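At Brillwood, the working day begins with a table that needs tidying. There is a mug, a bottle of cola and a bit of greenery on it, and for the next few hours people will pick these things up and put them down again, using a pair of hand-held grippers in place of their fingers.

The company wants a machine that can clear up a room it has never seen. To learn that, its software needs examples, and each one has to be performed by a person. Aisling Lenihan, who runs the collection work, keeps the target on a whiteboard: 897 usable recordings by the end of May.

"A good one takes 22 seconds," she says. "People rush at first. Then they get careful, and careful is too slow – it teaches the model to hesitate."

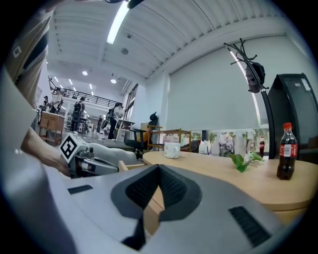
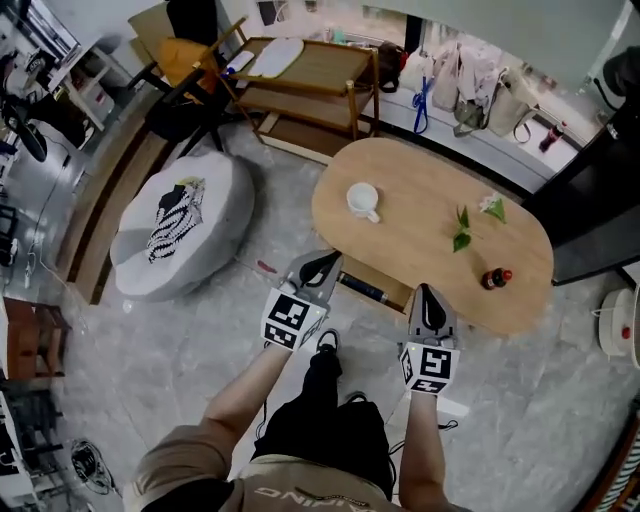 The square printed markers let the software work out where each gripper is as it moves. If a sleeve or a chair back hides them for too long, the recording is thrown out. Lenihan's team dropped 73 in the first stretch, most of them for that reason.

Rooms matter as much as hands. An earlier model, known in the office as Galanis, was trained at a single bench in Aststead and did well there. Moved to a kitchen with a darker counter, it reached for the shadow of a cup. The new set, Gostance, will cover 8 locations, with ordinary furniture left where it stands.

New operators practice for a morning before anything they do is kept. The hardest habit to break is using one hand for everything. Lenihan asks them to pass objects from left to right, even when it feels silly, so that the model sees both arms at work. Bottles come next, then cloth, which she has put off twice.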